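Choosing Colors for a Shared Building

In November our department completed the replacement of the interior signs at Gusdale. I was asked to write the color guidance for the project, and several colleagues at other sites have since requested a copy. The full guidance is an internal document. What follows is my own account of how it was prepared, together with a few opinions that did not belong in the official version.

The building has 3 floors and was opened in stages. Each stage brought its own signs, and by last year visitors could follow a blue line from the main entrance that became gray at the first staircase and then stopped beside a storage room. Reception kept a list of 20 destinations that people most often failed to find. The examination rooms were at the top of that list, followed by the west elevator.

The first proposal, drawn up by Du Plessis, gave every unit in the building a color of its own. On paper the plan was attractive. In use it asked too much of the visitor. Few people can hold more than four or five colors in mind while walking, and many of the colors proposed could be told apart only when placed side by side. A person standing in a corridor sees one sign at a time. Two shades of green that are plainly different on a printed chart may look the same at the end of a hallway in the late afternoon.

We therefore assigned color to floors only. Units are identified by name and room number, in dark letters on a pale ground. Every floor color is paired with a large numeral, so that a visitor who does not see the color well loses nothing. I would recommend this rule above all the others. Color should repeat information that is already given in words or figures.

Lighting caused more difficulty than the choice of colors. Sample panels approved in the meeting room, which has large windows, looked dull in the basement corridor. The orange moved toward brown and the pale yellow could hardly be separated from the wall. Sedeck supplied a second set of panels in a matte finish, and we reviewed these in place, in the morning and again at 5 p.m. Two of the original choices were withdrawn.

Names deserve the same care. Our staff had been using "rose," "plum" and "magenta" for a single color, and work orders were returned as a result. The guidance now gives one plain name to each color, and that name appears on the back of every panel.

The total order came to 200 panels, of which 50 are held in reserve for future moves. Replacement panels should be ordered from the same batch where possible - later batches may differ slightly, and the difference shows on a long wall.

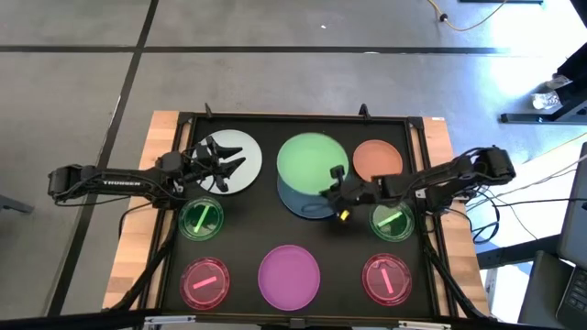
Gusdale Department of Facilities and Visitor Information

Comments on this post may be left in the usual way. Requests for the guidance itself should be sent to the department office, with the name of the building and the number of floors.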